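October 17, 2020 | posted by Koner
Filed under: Home builds > Arms and grippers > Open tickets

Ticket 501: arm stops short of the table and sulks

Symptom: I send Dira the pick command, the arm comes down on the right-hand side, and then it waits. No error. The log says "target reached", which is a bold claim from something hanging next to the furniture. Restarting the controller gets me the same pose and the same cheerful message. 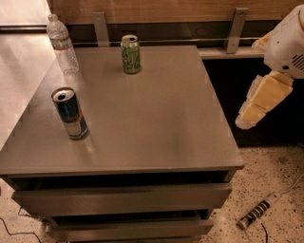
Grustport, July

First went wrong in the shared workshop, the evening I swapped the shoulder motor for the Özkan one. I wrote "seems fine" in the build book and went home. Let the record show I am an idiot.

Tried so far:

Reseated the wrist connector. No change, though I now know where I lost that washer.

Rolled back to build 621. Worse. It wouldn't home at all and made a noise like a drawer full of spoons.

Ran the shoulder calibration 3 times in a row. Each pass gave a different zero, and the manual calls this "settling". I have other words for it.

Read the config file line by line, as I should have done in July. The table offset was still the one for the old motor mount, and the sign was wrong as well. Changed it, saved it, found I'd saved it in the wrong folder, saved it again.
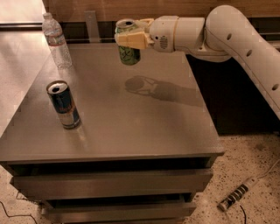
The new offset is 6 cm further in and the sign is now the right way round. Build 622 doesn't exist yet, so this is the stock release with my config on top — please don't tidy it into the main branch. The grip height is still a guess on my part. On the green can the fingers close round the upper portion and the lower half hangs free, and I'd like the default a bit lower before anyone asks Dira to lift something that matters. The tall blue and silver can is next on my list, being slimmer, and I haven't touched the finger width setting.

Still open: calibration drift on the Özkan motor, and the log line. "Target reached" ought to check the gripper before it says anything. Leaving the ticket at "partly fixed" until both are sorted. If you have the same motor, post your zero values underneath, with the build number please.

Contact the workshop | © 2020 Grustport | Back to top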